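Derklow Opens Enrollment for Paid Bookkeeping Apprenticeships

Program adds evening section and a second training site in Gundetska

GUNDETSKA – Derklow, a regional provider of adult job training, is now taking applications for its paid bookkeeping apprenticeship. The program combines classroom instruction with part-time work at a local employer and is open to adults with a high school diploma or equivalent. Applications close at the end of December.

The new group will have 27 places, up from 20 in the last intake. The added places come from an evening section that meets from 5:30 p.m. to 8:30 p.m. and is meant for people who already hold daytime jobs. Daytime classes will continue at the Krishnan Building downtown. The evening section will meet at a new site on Mill Road.

"We had applicants who were offered a place and turned it down over the class times," said Vasanthi Suvarna, program director at Derklow. "They asked for evenings, so we have added evenings. The course content is the same in both sections."

Apprentices are paid an hourly wage by their host employer from the first week. Classes cover accounts payable and receivable, payroll, sales tax, bank reconciliation and month-end closing. Apprentices use the same accounting software in class that they use at work, and each is assigned a supervisor at the host employer who signs off on their hours.

Host employers for this intake include Pleteck, a manufacturer that has taken apprentices in its finance office since the program began, as well as two dental practices, a building supply company and a property management firm.
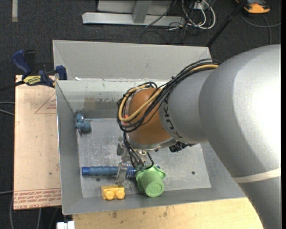 How long does the apprenticeship last?

Daytime apprentices finish in 12 months and evening apprentices in 18, with the same total number of class hours.

Applicants do not need earlier experience in accounting. They take a short math and spreadsheet assessment, followed by an interview with Derklow staff and then one with a host employer. Places are offered once an employer has agreed to take the applicant.

Lok-yiu Lu completed the daytime program last spring and now works full time in accounts payable. "I had been in retail for six years and had never opened a general ledger," Lu said. "The first two months were hard. By the time we got to payroll I was doing the same thing at work that I had done in class that week."

Aravind Pinto, who teaches the payroll and sales tax units, will lead the evening section. Revathi Bhat remains lead instructor for the daytime group.

There is no tuition charge. Apprentices pay a one-time materials fee of $85, which can be paid in installments. Bus passes are available on request for those traveling to either site.

An information session will be held at the Krishnan Building at 6 p.m. on the first Tuesday of the month. Registration is not required. Application forms are available at the front desk of both sites and on the Derklow website.

About Derklow

Derklow provides job training for adults in office administration, bookkeeping and customer service. It has enrolled 2,433 people since it opened.

Media contact: Ross Purves, Communications Office, Derklow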